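Bunico Gallery: Shopping for a Robot on a Small Office Budget

Okay, so I've been promising this page for months! I do the equipment planning for our office in Ullville, and this year the big line on my spreadsheet is a humanoid robot that can deal with paper files. We still have 1,247 binders (yes, I went through the register, it's my job), and they live in low cabinets that are murder on the knees. The working name for the whole plan is Bunico, and it has its own tab in the budget and its own coffee stain on the printout.

I went in thinking the robot would be the price and that would be that. Ha. Hands are quoted separately from the body with both of the suppliers I'm talking to, Hindoletti and Coşkun, and then there's the service plan, spare fingertips, training hours for whoever ends up running the thing... my quote comparison is up to 17 rows and I keep adding more. So when I look at pictures now, I look at doors, hinges, shelves and hands. Click through, there are only three, and my notes are short. 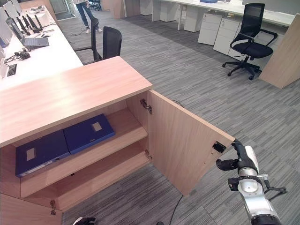

Door duty, with the gripper on the outer edge right by the latch plate. Reach at cabinet height went straight into my must-have column. 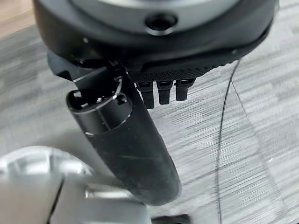
Close-up of the wrist end. I've started pricing grip pads and fingertips as consumables, same as toner.
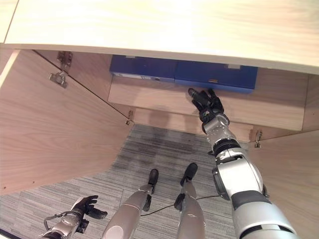
Both doors open and the right hand up near one of the blue ones on the shelf. Look at how low that shelf is compared with the desktop! My knees have opinions.

I put an early version of the budget up with the gallery in June and got a long comment back from Oakbench, which I'm pasting in because it changed my numbers:

Price the cabinets before you price the hands. We went all in on the fanciest fingers in the catalog and then found that half our doors had stiff hinges and no handles, so we ended up paying for new hardware on every one of them anyway. If you'd asked me a year earlier I would have told you to set aside 2,000 for door hardware and buy the plainer hand. Also ask each supplier what happens when a finger breaks. Do they swap the finger or the whole hand? Ours swaps the whole hand and the wait is miserable.

Well, that sent me straight back to the phone. Coşkun will swap single fingers on site, Hindoletti wants the hand shipped back but lends you one while you wait (I got that in writing, please always get it in writing). I've now got a hardware line for the cabinets at 798, which covers hinges and pulls for the two rows by the window and leaves the back room for next year. It's not the 2,000 Oakbench suggested, but our doors are newer and I tried every one of them myself with a single finger.

A few other things sitting in my planning notes, in no special order. Floor space for charging, and an outlet that isn't already feeding three monitors and a kettle. Someone to tidy cables off the carpet at the end of the day, which is ten minutes of a person's time, and that's money too. Insurance, where I'm still waiting on a callback. And a rental month before we sign anything! Hindoletti takes the rental fee off the purchase price if you go ahead, Coşkun takes off half, so on paper they come out closer than I expected.

If you're working on a budget like this and have a real quote for a second pair of hands, please drop it in the comments with whatever was included. I'd love to see what other small offices are being charged for setup, because the two figures I have are miles apart and neither supplier will tell me what's in them. Next update goes up once the insurance people call me back.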